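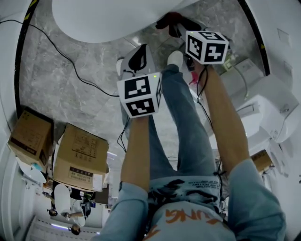

Teaching by hand with two grippers – do the cubes have to stay in view?

Posted in March by Abbas Sadeghi

Setup is one gripper in each hand, white marker cube on each. Doing a towel fold, 100 demos so far, 89 usable. The rest drop out partway and it's nearly always the left hand. Holding them straight out in front like that is fine but once I reach across, tracking goes. Also the cable on the right one runs down my forearm and tugs. Is it my technique or the calibration?? Runing Folley for playback if that matters.

Catherine Tosh
Technique mostly. When you cross over, one forearm covers the other cube. Try keeping elbows out, and turn your body instead of your wrist. Two faces of the cube showing is plenty, one gets jumpy. Slow down too – we lost 22 demos in one afternoon just from going too fast.
Cable: loose velcro at the elbow, leave some slack. And redo the calibration anyway if you've swapped hands or knocked a cube. Takes a few minutes.

Pinside
had same thing, was the lights. glare on the print. moved the lamp, fixed

Siller
Don't bin the bad ones yet. If the gap's short you can trim it and keep the rest, I've got more than 700 that way. Wouldnt do it if the drop is right at the grasp though.

Filed under: Robots & Automation > Teaching by demonstration

Related
Remote control lag on the Abbasi arm
How many demos for a simple pick and place?
Printing marker cubes at home – matte or gloss?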